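# Chapter 6: The Washer, the Basket and the Floor Between Them

I learned to do laundry twice. The first time was in the basement of an apartment building in Rarkville, on a top loader with a lid that slammed, and I was taught by a card taped to the wall. The second time was years later, when I moved into a place with a front loader and found that half my habits were wrong. I poured soap where it didn't belong, I packed the drum like a suitcase, and I spent one long November evening on my knees trying to work out why there was a puddle by the baseboard. (It was a sock. It was caught in the door.)

So this chapter starts with the part most laundry lessons skip. We'll get to water temperature, detergent and stains in the sections that follow, and I promise the stain section is a good one. For now I want to talk about the few feet of room in front of the machine, and about getting clothes into the drum and out again without dropping them, losing them or hurting your back.

## Before you open the door

Look at where the door goes. A front-loading door swings sideways and takes up a surprising amount of floor, and whatever you've parked on that side will get knocked. Mine opens to the left, so the basket lives on the right. If yours opens the other way, flip everything I say.

The next thing is height. The opening on most front loaders sits low, and if your basket is on the floor too, you spend the whole job folded in half. Put the basket on something! A chair is fine. A stool is fine, as long as the basket sits flat and doesn't rock when you reach into it. I like a chair for big loads and a stool when I'm short of space, and I've been known to use a step stool when company was sitting on all the chairs. What you want is a rim you can reach over without bending, close enough to the drum that a dripping sleeve doesn't travel across the room.

In the practice room where I used to teach, Room 433, we had people load the machine once with the basket on the floor and once with it raised. I never had to argue the point after that. You could hear the difference in the groaning.

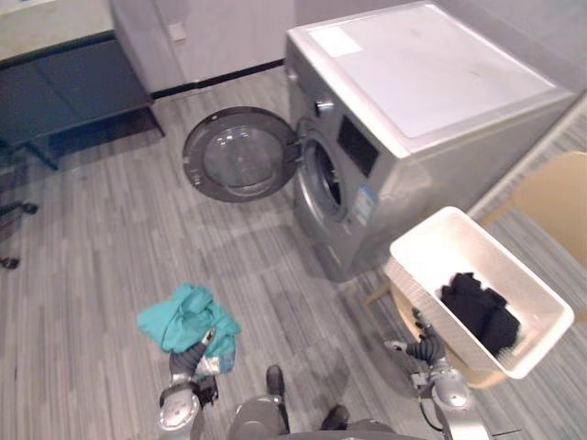
Sorting comes next, and I do it at the basket, one piece at a time. Darks in one heap, brights in another, and anything I'm not sure about goes over the back of a chair until I've read the tag. I pick up each thing, give it a shake and check the pockets. Tissues are the worst. One tissue in one pocket will cover an entire load of black clothes in white fuzz, and you'll be picking it off for a week. Coins are loud, pens are a disaster, and lip balm is a pen disaster with grease added.

While you've got the piece in your hand, do the small jobs:

- Zip the zippers, so the teeth don't chew on everything else.
- Unroll cuffs and unball socks.
- Tie drawstrings loosely.
- Turn dark jeans and printed shirts inside out.
- Put bras and other hooked things into a mesh bag.

Buttons are the exception. I leave shirt buttons undone, which puts less strain on the thread when the drum gets going.

## Filling the drum

Now the part I got wrong for years. A front loader cleans by lifting the clothes up the side of the drum and letting them fall. If there's no room to fall, they just go around and around in a damp lump and come out about as dirty as they went in. For an ordinary cotton load, I fill the drum loosely and stop when there's still room for my hand, held upright, between the clothes and the top. Your manual may give a different limit for delicate or wool cycles, and it's usually a much smaller one. Go with the manual.

Put things in one at a time, or at least in loose handfuls. I know it's tempting to tip the basket up and shove. But a whole armful pushed in together tends to stay together, and the sleeves wrap around the legs, and you end up with what my first class called "the rope." Big things like sheets should go in gathered loosely, never folded, with a few smaller items tucked in around them.

Weight matters as well. One heavy bath mat on its own has nothing to balance it, and during the spin it'll thump like somebody moving furniture. Wash heavy things with other heavy things where the colors allow it. If the machine stops before the spin and sits there sulking, an uneven load is the first thing to check.

Then run a finger around the rubber seal. Do it every time, even when you're in a hurry. Sleeves, straps and baby socks love to lie across that fold, and if the door closes on them you can get a leak, a torn strap or both. Push everything well past the lip, look once more at the bottom of the opening – gravity puts most of the trouble down there – and close the door until it clicks.

## Taking it out again

Unloading looks like loading backward, and mostly it is, but wet clothes are heavier and they hang on to each other. Wait for the lock to release. Many front loaders keep the door locked for a bit after the cycle ends, and pulling harder won't hurry it along. I broke a handle that way in my second apartment and paid for it.

Bring the basket close before you open the door. Reach in with one hand, find an edge or a collar, and pull gently. If it comes with three friends attached, stop and untangle them at the opening. Yanking on a wet knit stretches it, and a stretched sweater neck never quite forgives you. I give each piece one good snap in the air as it comes out, because it saves a lot of ironing later, and then it goes into the basket. 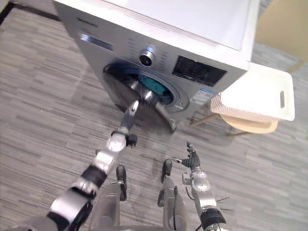
Is it all right to leave a finished load in the drum until morning?

It's better to take it out the same evening, since damp clothes in a closed drum can start to smell musty overnight. If you do forget a load, sniff it when you open the door. Clothes that still smell fresh can go straight to the rack, and clothes that don't should be washed again before drying, as drying tends to set the smell.

People ask me about timers on this one, and I'm all for them. I start a load only when I know I'll be home at the end of it. Delay buttons are handy too, if you'd like the cycle to finish at 7 in the morning when you're up and making coffee anyway.

Once the drum looks empty, spin it slowly by hand and look again. Small dark things cling to the top of the drum where you can't see them from standing height, and they'll drop down as you turn it. Feel along the seal one more time. Then wipe the seal with a dry rag and leave the door open a little so the inside can air out (keep it shut and dry it another way if you've got small children or a curious cat, who both think a drum is a wonderful place to sit).

## The floor counts too

I'd like you to think of the floor as part of the job. A wet floor is slippery, and the stretch in front of a washer gets dripped on more than any other part of the room. Keep a rag within reach. Wipe as you go. If you have a rug or a mat there, choose one with a grippy back that you can wash, and lift it now and then to let it dry underneath.

Then there's the matter of what lands down there. Every load sheds something: a sock, a washcloth, one of those little ribbon loops that hold a dress on its hanger. Before I carry the basket off, I take one slow look under and behind whatever it's been standing on.
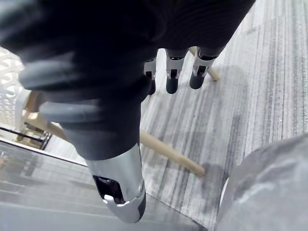 Chair legs are where I find most of my strays. A sock slides off the pile, rolls under the seat and stays there until the next time I sweep. Light-colored socks on a pale floor are almost invisible, and gray ones on a gray floor are hopeless, so crouch down and look along the floor from the side. It takes a second or two, and it beats buying socks.

Move the chair back where it belongs when you're done. I say this as someone who has carried a full basket into the corner of a chair in the dark.

## What you'll need for this chapter

For the practice sections ahead, gather a basket you can lift comfortably when it's full, something steady to set it on, a rag, a mesh bag, and one ordinary mixed load of your own clothes. Borrowed clothes make people nervous. Read the door and drum pages of your machine's manual before you begin, and have it open beside you for Section 2, where we'll go through the knob and its settings and decide which of them you really need.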